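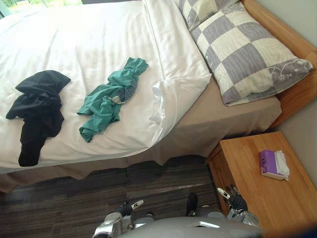
Visit report: Cadent demonstration-gathering site, Sikardale

The visit was made in February at the invitation of Leidy Chambi, who runs episode gathering at Cadent. I went on behalf of Sandhu, where we are deciding whether to buy household manipulation data or gather our own. The hosts asked that task success rates be left out of any published notes, so there are none below.

Cadent rents the upper floor of a former guesthouse on the edge of Sikardale. The rooms were kept as rooms. The reasoning given was cost first and realism second: walls, windows and furniture were already there, and a policy trained in them sees daylight that changes over a shift. Bedroom tasks are gathered in the morning and kitchen tasks after lunch. I was there for the morning block and left before the kitchen was set up.

An operator drives the robot by teleoperation from the corridor, out of sight of the robot's own cameras. Each attempt is called an episode. An episode opens when the operator presses a foot switch and closes when the operator marks it kept or discarded. Discarded episodes are stored as well, with a one-word label. The target for the bedroom garment set is 700 kept episodes. Leidy Chambi would not be drawn on how far along they were, but said the discard pile was larger than planned.

Garments are reset by hand between episodes. The resetter picks up the items, drops them on the bed from chest height and walks out. No attempt is made to arrange them. Earlier in the project the resetter worked from a printed chart of starting positions, and the trained model did well on charted positions and badly on everything else. The chart was dropped. Garment color is logged, along with bedding color, and a plain cover is used for the first pass through each garment pair.

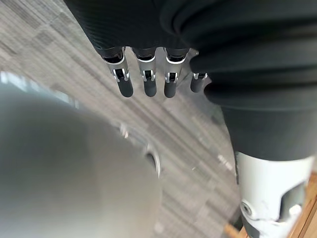

Three video streams are saved per episode: one from the head and one from each wrist. The operator sees all of them, with the head view largest. I asked whether the wrist streams were worth the storage, as we had considered dropping them at Sandhu. The answer was that they are worth most near contact, when the head view is blocked by the hand, and worth least in transit. A stretch of transit looks like this: four fingers in a row over gray carpet, touching nothing, with dark fabric covering the base of the hand. Cadent keeps those stretches in full. Trimming them was tried and gave the model a poor sense of how a reach begins.

Time alignment is handled by a tool called Skestus, written in house. It stamps joint readings and images against one clock and flags any episode where the streams drift apart by more than 2 image intervals. Flagged episodes go to a reviewer. I was shown the review screen for one of these. The plots are small and the axis labels smaller, but the reviewer was quick with it and needed only the shape of the trace.

Labeling comes after gathering. Each kept episode gets a sentence of plain instruction, written by a person who did not drive it, and then a second sentence in different words. Annotators work from the head stream and open the wrist streams when they are unsure which garment was grasped. The guide they follow runs to 26 pages, much of it on the word "fold."

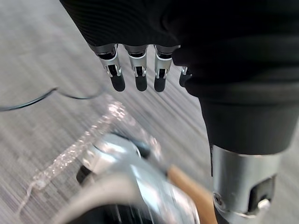 Visual clutter was the point on which I had the most questions. Our own practice has been to clear the floor before every run. Cadent logs floor contents as a free-text field and leaves the decision to the shift lead, and the wrist views vary accordingly: in one of them a thin black cable crosses the carpet and a length of crinkled clear plastic catches the light below the fingers. Motion blur is treated the same way. The near gripper in that view is smeared by its own movement, and blur alone does not send an episode to review. Zubaida Sandhu, who reads these notes before they go up, has asked for a comparison of cleared and uncleared floors on our side.

Open items from the visit: license terms for the wrist streams, which are priced separately; whether the discard labels are included; and the export format, currently one folder per episode with no index file. Chambi has agreed to send 3 sample episodes, including a discarded one.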